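Speaker notes - "A robot arm in the shared workshop", version for 5 March 2024

Total 18 minutes, then questions. Speak slowly. Water is on the left.

## 1. Who I am (2 min)

- Good evening, my name is Stavros Rallis. By day I repair sewing machines.
- I rent a bench in the workshop on Rendby street together with Donnie MacLeish. He does the metal, I do the software.
- We call the arm Wada. Please do not ask why, the story is long.

## 2. What we wanted (3 min)

- A small arm which can put wooden toy parts back in their tray. Donnie has two grandchildren, so the parts are many.
- Our budget was small. The motors came from an old label printer and the base is a piece of kitchen worktop.
- Say here: we did not want to build a product. We wanted to learn.

## 3. First try, and what broke (4 min)

- In July we ran the arm for the first time with real parts. It pushed the wrist into the bench and one gear lost its teeth.
- New gear: 67 dollars with the post. Then we waited three weeks for it.
- Donnie said, "Next time, break it on the computer first." I wrote this on the wall.
- Pause for the laugh, if there is one.

## 4. Moving the work to simulation (5 min)

- I made a model of the gripper and some simple parts, and I added a room with carpet. The carpet is not needed, but I like to look at it.
- Explain the view: we look over the gripper, with the fingers open and the parts in front of them.
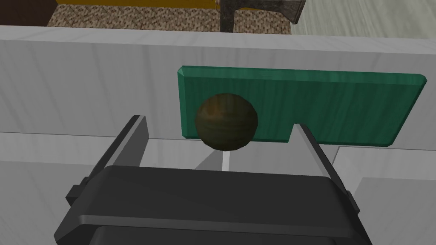

- The ball: it is round and wooden, above the open fingers. From this view alone it is difficult to judge how far away it is, and this was my biggest problem with the software.
- The green board: it stands upright and has a small notch in the bottom edge. Ask the audience where they would grip it. Take two answers, not more.
- Every night I let it run 60 tries and read the log with my coffee.

## 5. What is next (2 min)

- Softer finger pads. Donnie has a sheet of rubber from Vikton, we must only cut it.
- A second view from the side, to help with the distance.
- The new wrist is ready but not mounted - bring it in the blue box and pass it around.

## 6. Thanks (2 min)

- Thank Donnie, he sits in the back and will not stand up.
- Files are on the workshop computer, in the folder "Ukier". Ask me for the password after the talk.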